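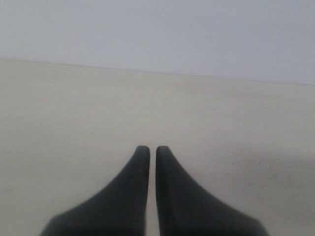

Fig. 4: Wrist camera view, fingers short of full closure, work surface clear.

Maketar Support > Guides > Tabletop Arms > Gripper Set-up

Print this page | E-mail this page

4. Setting the gripper and wrist camera

4.1 Switch the arm to hold. Clear the work surface before moving the fingers.

4.2 Close the fingers at the slowest speed setting until a narrow gap remains between them. The gap must be even from tip to base. If it widens at one end, loosen the finger screws, reseat both fingers and repeat.

4.3 Check that both tips appear at the same height in the wrist view. Save this position as CLOSE REF.

CAUTION: Do not force the fingers together by hand. The drive holds its position for 15 seconds after a stop command.

4.4 Place one bowl on the work surface. Lower the gripper towards the rim and stop above it. Leave enough slack in the cables for the wrist to turn 90 degrees each way.
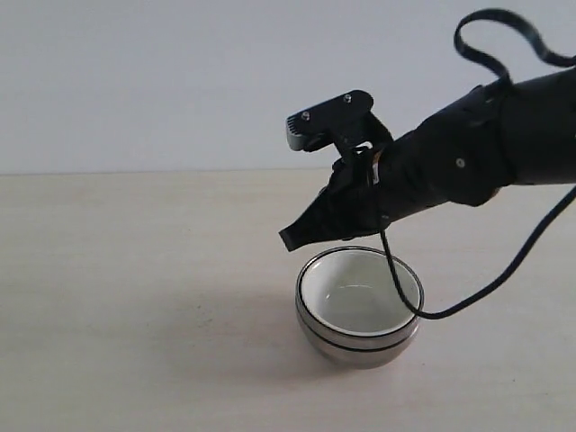 Casimiro Bustamante reports that on the Salcedo cell the lower cable caught a rim during wrist rotation, and asks that the turn be tried at 60 per cent height before any descent. This check is now step 4.5.

4.5 Raise the arm to 60 per cent height and turn the wrist through its full range. Watch the cables throughout. Re-clip any cable that pulls tight.

4.6 Place the remaining bowls. Use at least one with a polished interior, as reflections are the usual cause of false rim readings.

4.7 Bring the open work area into the wrist view and approach the nearest bowl with the fingers close together. Stop short of its base. 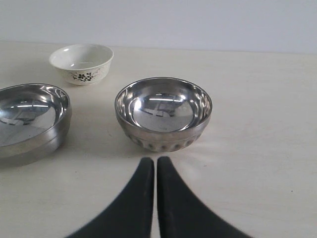

4.8 Run RIM FIND. The software should list one rim per bowl. If a reflection is listed as a rim, lower the exposure one step and run the routine again. A bowl only partly in view may be left out of the list.

NOTE: Repeat section 4 after any change of fingers or wrist cable.

Filed under: Set-up and Alignment

Comments (3)

Lucía Garrido
Does CLOSE REF survive a firmware update? Ours was blank on Monday.

Kiduditz
No. Export it first, then load it back from the Stemero menu.

Lucía Garrido
Found it, thanks. Could that go in the note after 4.8?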